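Print this page | E-mail this article

Let the Kids Keep Their Library Fines Off the Books

The Sornden library board votes in October on whether to bring back late fees for children's cards. I think it should leave them off. I have had a card there for 30 years and paid plenty of fines on it, and I never minded much. A fine on an adult is a nuisance. A fine on a nine-year-old is a different thing, because the nine-year-old usually has no money and no car.

The old rate was 25 cents a day for each book. That sounds small until a family checks out a stack of picture books and somebody gets the flu. Under the old rules a child's card was blocked once the balance passed a few dollars, and it stayed blocked until a parent came in and paid. Some parents paid. Others told the child they would take care of it and then stayed away, and so did the child.

According to the board's own packet, 949 children's cards were blocked when the fees were dropped. Sornden is a small town. I would like the people who want the fees back to say how many blocked cards they would accept this time, and which grade schools those children should come from. 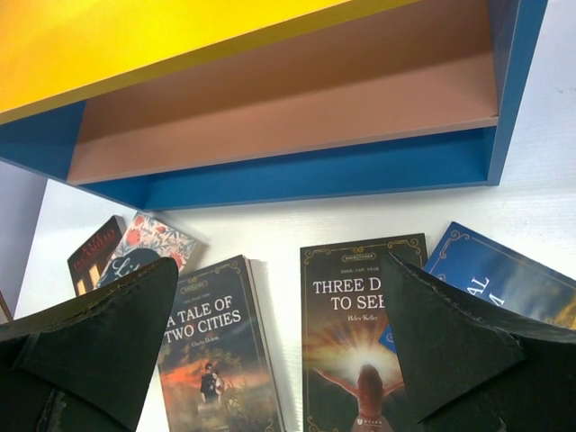 Books beside a small, brightly colored shelf.

The main argument for fees is that they bring books back. I take it seriously. I have waited for a book that was three weeks overdue and it was annoying. But the library already has a tool for that. If a book is not returned, the account is billed for the cost of the book, and the bill goes away when the book shows up. That rule covers the book that is truly gone. The daily fine only covers the book that is coming back anyway, and it gives a worried kid a reason to leave it under the bed.

The second argument is money. Jayson Policarpio, who is on the board and whom I voted for, told the last meeting that fees on children's cards brought in $400 in their final year. He said every dollar counts. I agree, but so do the hours the desk staff spent making change, printing notices and arguing with parents about whether a book was dropped off before closing. Take those hours out and I doubt there is much left.

The third argument is that fines teach responsibility. Renata Jabłońska made it in a letter to this page last month, and she made it well. Her children paid their fines out of allowance and learned from it. Mine did too. We were both at home to drive them to the library, though, and we both had allowance to give. A child whose parent works evenings learns mostly that the library is a place where you can get in trouble.

Grernell dropped its children's fees before we did and has kept them off. Its library sends a reminder two days before the due date and renews the book automatically if there is no hold on it. Sornden could do the same. I would rather see the board spend its October meeting on that.
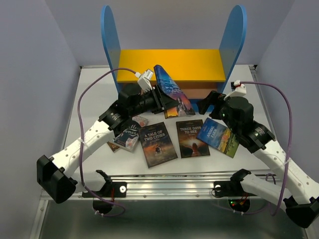 Would children still have to pay for a book they lose?
They would be billed for the cost of the book, as they are now, and the bill would be canceled if the book came back.

Related items
Olszewski Street book drop to be moved closer to curb
Letters: A word for allowances and late fees
Bruvach Hall story hour adds a morning session

Last updated: 4:15 p.m.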